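Okay, I have finally walked the whole Drestport canal path end to end and I have a LOT to say about it. Thread, because I can't keep this to one post.

First, the basics for anyone who doesn't live near here. The path starts behind the old freight yard at Winau and ends at the Trilitz basin, where the canal meets the river. It's flat nearly all the way, and the surface goes from paved to packed gravel to, well, mud (wear the ugly shoes).

I'd been doing it in bits for years. A mile after work, a mile back to the car. Doing it in one go is a completely different thing! You start to notice how the water changes color, and how the towns turn their backs on it and then turn around again.

The Winau end gets a bad rap and I don't think it's fair. Yes, the first stretch is all chain-link and loading docks. But the brick on the old salt warehouse is gorgeous early in the morning, all patchy oranges and pinks, and there's a heron that stands on the sunken barge like it's collecting rent. 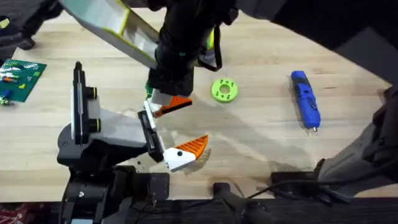
Then you get to the locks. There are 4 of them close together and they climb the hill like a staircase. I sat on the second balance beam and ate half my lunch at 9:40 in the morning, no regrets.

If you've never watched a boat go through a lock, please go and do it. It's so slow! The gates creak, the water boils up, everyone on the bank starts chatting to the people on deck, and by the time the boat is level with you, you know where they're from and what they're having for dinner.

The little iron plate on the top lock says 868. I used to think it was a date, with the first digit worn off. Nope! It's the inventory number the canal company gave it. Every gate, bridge and culvert had one, and plenty of the plates are still there if you poke around in the ivy.

So of course I spent the rest of the day looking for plates. The highest one I found was 2569, on a stone culvert so small I'd walked over it a dozen times without knowing there was a stream under me. I was unreasonably happy about this.

Past the locks is the long pound, which is the old word for a stretch of level water between locks. No road next to it, no houses, just alders and dragonflies. This is where the gravel starts. Also where my phone signal stopped, so enjoy the peace or download your map first, depending on what kind of person you are.

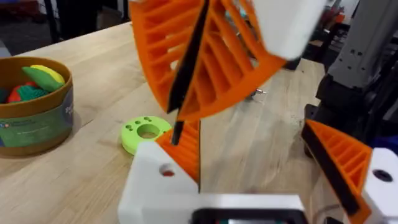 Page last changed: June, 7:15 pm

Picking up again after dinner, sorry for the gap!

Where was I. The long pound. There's a wooden footbridge halfway along that has grooves worn in the handrail from towropes. You can put your finger right down into them. I love that so much more than any sign or display, just the plain wear of people and horses going by for years and years.

Next comes the Minhas bakery, and I need you to plan your whole walk around it. It's up a short flight of steps from the towpath, you'll smell it before you see it. Cardamom knots, cheese pockets, and a plum thing with crumbs on top that doesn't have a name on the card (I just pointed). They close at 2 pm and the plum thing is gone well before that.

I bought one for now and two for later. There was no later. I ate all of them on the bench outside while a duck stared at me.

After Minhas the path gets narrow and the bikes get faster, so keep your ears open. Most riders ring a bell and say thank you. Give them a wave, it costs nothing and the whole path feels friendlier for it.

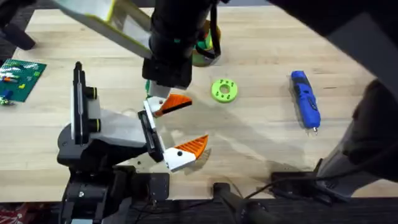 Then the tunnel! It's short, you can see the far end the whole way, but the towpath inside is only wide enough for one person and the ceiling drips right down your collar. Sing something while you're in there. The echo makes anyone sound good, and I do mean anyone.

You come out of the dark straight onto the Trilitz side and it's like somebody switched the seasons. Gardens right down to the water, tomatoes on trellises, a rope swing, narrowboats with herbs growing on the roofs. One boat had a whole strawberry patch up there and I'm still thinking about it.

The basin itself is smaller than I remembered. Big sky though, and steps all along the edge where you can sit with your feet just above the water. I got there at 4:30 pm, took my boots off and didn't move for 40 minutes.

Getting home is easy. The bus to Winau stops at the top of the basin steps and goes over the canal again and again on the way, so you get to wave at all your favorite bits from the window.

A few people have asked which direction is best. I say Winau to Trilitz every time. You get the locks while your legs are fresh, the bakery lands right when you're hungry, and the pretty part comes last.

And if you find a plate with a number higher than mine, send it to me right away. I'll be jealous, but I want to see it! Next up I'm trying the side branch that leaves from the third lock, the one with all the reeds. I've heard there's an old crane down there.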